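The case for the leftovers bin

When I moved to Zarunbridge there were two shops within walking distance that would sell you one of something. One hinge, one curtain hook, one square of sandpaper. The ironmonger on Ultwood Road kept his screws in drawers and counted them out into a paper bag. He retired in May and the unit is now a nail bar. The other shop, Yuan, is still open, and I would like it to stay open, so I am going to argue for it.

My argument is about packaging, but mostly it is about quantity. We have drifted into a way of selling in which the smallest amount of a thing you can buy is far more than you need. Last winter I wanted 2 wall plugs. The retail park had them in packs of 100. I paid for 100, used 2, and put the other 98 in a kitchen drawer with the fuse wire and the spare keys to a house I no longer live in. They are there now. When I next need wall plugs I will have forgotten about them, or they will be the wrong size.

People who defend the big pack say it is cheaper. Per plug, it is. I did not want it per plug. A low unit price is only a saving if you use the units, and most households don't. My neighbour Lacey Nuttall cleared her father's garage last year and took some 200 unopened packets to the tip: picture hooks, washers, tile spacers, felt pads for chair legs. He was a careful man with money, and I am sure each of those packets looked like good value on the day.

There is a second cost, and it falls on people who are learning. If you have never put up a shelf, you don't know which bracket you want. In a shop with loose stock you can pick one up, hold it against another, and ask. Sealed behind plastic on a peg, a bracket tells you very little. You guess, you buy a full pack of your guess, and if you were wrong you drive back. I know several people who gave up at that point and paid somebody.

Jianguo Tan has run Yuan for longer than I have lived here and he doesn't pretend that loose stock is easy. Things get muddled. Customers put the 8 mm back with the 6 mm. There is no barcode on a single washer, so whoever is on the till has to know the price or look it up, and that takes time in which a chain would have served three people. He makes up some of it on paint and compost. When I asked whether he had thought of switching to packs, he said the supplier asks him that every spring.

I don't think every shop should work this way. I am happy to buy rice in a large bag and light bulbs in a box. What I object to is the disappearance of the choice. A town the size of ours ought to be able to support one counter where you can buy a small amount of an ordinary thing, in the same way that it supports a library most of us don't visit each week.

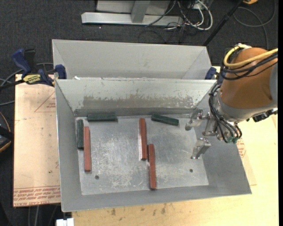

Red bars and green bars together in a metal bin.

Some of this is in our hands. Réka Csizmadia, who teaches the evening repair class at the Warolus centre, now asks her students to buy their materials singly where they can and to pool the rest. So-ying Fu has set up a shelf by the door there for part-used packs, and I have taken my wall plugs down to - well, I have promised to.

The council could do something too. Coralie Pomare has suggested a lower rent band for shops selling repair goods in small quantities, and the reply she got was that it would be hard to define. I accept that it would. The council has managed to define a hot takeaway, which took several pages, and I would rather it spent the same effort on this before the lease on Yuan comes up again.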